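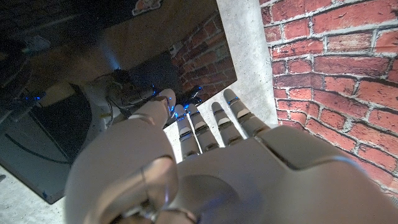

5.2 The grip that wouldn't let go

I'll start with the fault that cost us most of May, which we ended up calling the sticky release. We asked the hand to take hold of a flat thing, move it a little and put it down, and every so often it simply kept squeezing after the release command had gone out. My first suspect was the contact sensing, and my second was shiny surfaces. A dark glossy panel gives back the robot's own white body, the little blue lights and even the brick wall next to it, so a wrist camera looking down past four grey fingers has a lot to be fooled by. I was very fond of this theory! I spent far too long on it, and it was wrong.

Declan Lightfoot went back through the logs from the Salthorpe bench (all 2,078 grasp attempts, bless him) and pulled out every one where the fingers stayed closed after they'd been told to open. He found 14. Glossy objects and dull ones were both in there, so that was the end of my mirror idea. What the 14 did share was timing. In each of them the release command had arrived while the thumb was still moving, and the Cumari controller, as we had set it up, threw away any new command for a finger group that was busy. It didn't queue it and it didn't complain. The planner got no error back, took silence for a yes, and started lifting the arm with the object still pinched.

On a soft toy you'd hardly notice. On a thin flat device leaning upright against the fingertips it's a different matter, and that was the job that worried us, more so with a second arm reaching in from the other side (Figure 4).
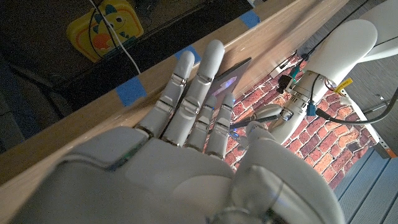
Figure 4. Two-arm work at a taped wooden board, with the fingertips against a dark, flat device.

The worst case came late one afternoon, when the first arm lifted with its fingers closed and the second was still coming across. They touched. I hit the stop, the wrist cover was scuffed and a connector was pulled half out, and we all went and had a cup of tea. Nobody was inside the marked area, I'm glad to say, but I'd been in there myself that morning straightening the tape.

We made two changes. The controller now holds a release command for up to 70 milliseconds and sends back a refusal if it still can't act on it, and the planner won't lift until the finger joints report that they've opened. We also cut the closing speed by 30 per cent whenever both arms share the workspace. Pilkington, our test script, now fires releases at deliberately awkward moments, and we run it before every session. The Sevport bench has the same controller settings and got the same changes, though we haven't yet run the two-arm task there.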